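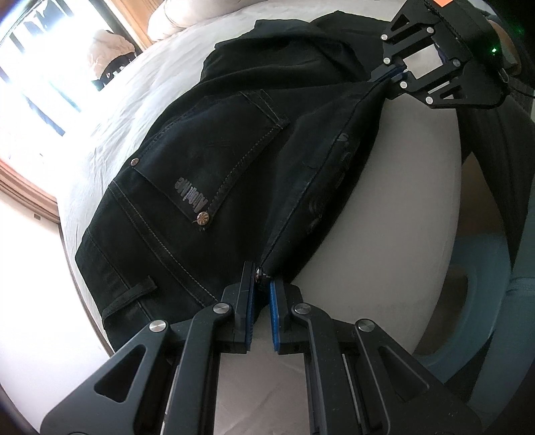 本项目研究的是格罗苏斯市(Grosus)的《学校着装平等条例》,重点看条例通过之后各校的校规改了多少。条例只有一条核心内容:学校可以规定学生穿什么,但同一条规定必须适用于全体学生,不得按性别分列。争议多半出在很小的地方。拿一条黑色牛仔裤来说,后口袋上有浅色双明线,袋角钉着带星形花纹的古铜色圆铆钉,按旧校规,男生穿属于“便装”,女生穿则可能同时违反“女生着裙”和“禁止金属饰物”两条。同一条裤子有两种处理结果,这正是条例要取消的做法。

课程:地方立法与公民权利
学校:麦克布雷恩学院(MacBrayne)
执笔:Arben Dumitrescu

## 1. 背景

条例出台前,格罗苏斯没有关于学生着装的地方性规定,校规由各校自行制定。塞克罗中学(Serkero)一名学生因拒绝穿裙子参加毕业典礼,被取消上台资格,家长向市议会提出申诉。申诉没有结果,但引出了一份公民请愿。按市议会议事规则,请愿书征集到1,000个有效签名即可列入议程,这份请愿最终提交了2,827个。

议会辩论进行了两轮。支持者认为,校规属于公共机构的管理行为,应受反歧视原则约束。反对者主要提出两点:一是着装属于学校自主权,二是宗教背景学校需要豁免。最后文本没有给予整体豁免,但允许学校在宗教仪式期间另作安排。条例于六月生效。

## 2. 方法

我们用了两种办法:

- 文本比较:收集3所学校条例生效前后的校规,逐条对照。
- 问卷:向这些学校的高年级学生发放问卷,收回有效答卷140份。

原计划还要访谈学校管理人员,只有乌尔凯蒂中学(Urketti)的一位年级主任同意,且要求不录音,所以访谈内容只作参考,不作为主要依据。

## 3. 校规文本的变化

塞克罗中学改动最大。旧校规中“男生”“女生”两栏合并为一栏,裙装和长裤都列为可选项,头发长度的规定整段删去。

乌尔凯蒂中学保留了两套制服,名称由“男装”“女装”改为“甲套”“乙套”,学生入学时选定一套,学年中途更换须家长签字。我们认为签字要求值得讨论。条例没有禁止它,但对得不到家长支持的学生来说,选择权实际上打了折扣。访谈中年级主任的解释是费用问题:换一套制服由家庭付钱,学校不能替家长决定。

第三所学校不愿公开校名。它的新校规删掉了性别字样,却加了一句“着装应与学生身份相称”。“身份”指什么,校规里没有说明。
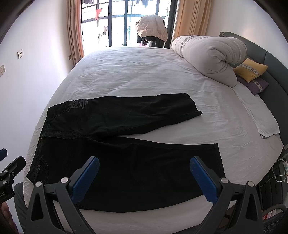 这种写法在法律上叫不确定概念,本身并不违法,关键看谁来解释、怎么解释。如果值班老师仍按过去的标准执行,文本改了,结果可能和以前一样。条例规定投诉由市教育监察处受理,但没有写明答复期限,也没有写明学校在调查期间能否继续执行被投诉的规定。

## 4. 问卷结果

问卷共六题,大部分是选择题,最后一题开放作答。多数人知道校规改过,知道可以向监察处投诉的人明显少一些。开放题里提得较多的有:

1. 体育课的着装没有跟着改,游泳课尤其如此;
2. 老师之间执行标准不一致;
3. 制服供应商的订购单上仍然分男款、女款。

第三点在我们设计问卷时没有想到。订购单由供应商印制,供应商是私营企业,不在条例适用范围内。但学生必须通过这张单子买衣服,学校又指定了供应商。小组内部对此有分歧,一种意见认为指定供应商的合同应当受条例约束,另一种意见认为这要等条例修订。报告把两种意见都保留下来。

也有答卷反对条例,理由大多是“没有必要”或“以前也没人管”。我们没有把这些答卷归为无效。

## 5. 局限

样本来自愿意配合的学校,不能代表全市。问卷由班主任代发,学生填写时可能有顾虑。另外,条例实施时间短,监察处还没有公布任何处理决定,我们无法判断它会怎样解释“按性别分列”这几个字。

## 6. 建议

- 条例应补充投诉答复期限,并规定调查期间暂停执行有争议的条款。
- 体育课和校外活动的着装规定应与校规一并公示。
- 更换制服的手续由学校与学生协商,家长签字只用于费用确认。
- 学校续签供应合同时,要求订购单按款式和尺码编号。

附录一为各校校规对照表,附录二为问卷原文。未公开校名的那所学校,在附录中以字母代替,有可能暴露校名的条款编号已经删去。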